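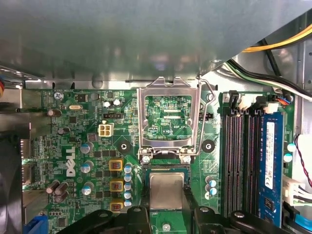

Marin Krasniqi asked on the tracker why the package estimates the socket pose again before every insertion when the motherboard is screwed to the case. The case itself is not fixed to the table. Pressing on a board shifts it, and a shift too small to notice by eye is enough to put a corner of the package on the socket wall. Re-estimation takes one wrist frame and can be turned off with socket.reuse_pose, but the default will stay as it is.

drorkura-seat

Perception and insertion control for placing desktop processors with a wrist-mounted camera and a two-finger gripper. The repository holds the pose estimators, the insertion state machine, the replay tool and the annotation files for the Drorkura episodes. Raw video is distributed separately as archive shards.

Status

The perception and replay parts are stable. The controller interface changed in January and older launch files will not load. Run tools/migrate_launch on them and check the force limits afterward by hand, as the units moved from raw counts to newtons.

What is included

seat_pose: estimates the pose of the socket opening and of the held processor in the camera frame.
seat_control: the insertion state machine, with approach, contact search, align, settle and release states.
seat_replay: steps through a recorded episode and reruns any estimator on it.
annotations: keypoints and episode labels, one JSON file per episode.
configs: gripper and camera parameters for the two supported cells.

Installation

Python 3.10 or newer. Create a clean environment, run pip install -e . in the repository root, then seat-check. The check command loads both estimators, runs them on the bundled frames and compares the output with stored values. A rotation mismatch on the first frame only is a known problem with older BLAS builds and can be ignored.

The controller needs a real-time capable driver that accepts Cartesian velocity commands and publishes wrench readings. A driver wrapper by Senad Perić is in drivers/costidon. It has been run only on the Costidon cell. The Orkeo cell uses its own wrapper, which is not in this repository.

Dataset

The release contains 951 episodes and 3,230 annotated keyframes. An episode starts when the gripper closes on a processor and ends when the gripper is clear of the part again or the operator stops the run. Keyframes were picked at state changes, so free motion is thinly covered. Anyone training a tracker should draw additional frames from the raw video.

Each keyframe carries these fields:

socket_corners: four points, clockwise from the corner nearest the lever hinge.
lid_corners: four points on the heat spreader, or null.
lever_state: open, closed or unknown.
plate_state: open, closed or unknown.
occlusion: fraction of the socket opening hidden by the part or the fingers.
annotator: integer id.

Corner points are given in undistorted pixel coordinates. Points hidden by a finger are marked with visible set to false and extrapolated from the other corners. They are good enough for initializing a fit and should be left out of any accuracy figure.

Held-part pose

The held processor is located from the heat spreader outline first and the circuit-board border second. The border gives better rotation when both are in view, but it blends into a green motherboard at shallow angles. Contrast is much easier over the fixture, so the grasp offset is measured there and carried forward to the insertion as a prior. 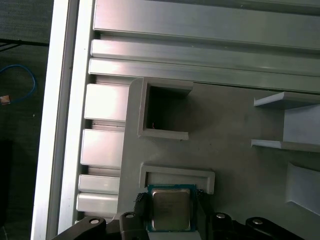

The prior is stored as a transform from the gripper frame to the part frame, along with a covariance. If the contact search exceeds its force threshold, the covariance is inflated by grasp.inflate and the estimator is run again before the next attempt. Setting grasp.inflate to 1 disables this. We found that a rigid prior leads to repeated contact at the same wrong spot.

Text on the lid is not used. Engravings are often unreadable in the wrist view, and a spreader outline has a half-turn ambiguity that the text cannot be trusted to settle. Orientation comes from the episode configuration. The package does not check it against the image, so a processor picked up the wrong way around will be carried to the socket without a warning.

Insertion

The state machine refuses to leave approach unless plate_state and lever_state are both open. The operator can override this per run with --skip-gate. Overridden runs are logged with gate set to false and are excluded from the default evaluation split.

Downward force during settle is capped in seat_control and again in the driver. Keep both caps. Bujar Tomić reported a case in which the driver restarted with its own defaults while the controller kept running.

Splits

Episodes are split by motherboard, so no board appears in both train and test. The loader also accepts split=random for comparison with earlier internal results. Numbers from that split come out higher and should be labeled as such.

Known issues

Specular highlights on an open load plate can pull one socket corner toward the plate cutout. The fit residual catches most of these.
The replay tool drops wrench samples when run at more than real-time speed.
lever_state is noisy when cables cross the lever. Bujar Obradović is relabeling the affected episodes.
The Ionescu calibration target is detected upside down if its border is dirty.

Maintenance

Bug reports should include the episode id, the config hash printed at startup and the output of seat-check. Changes to the annotation format go to Boris Kelmendi before a pull request is opened.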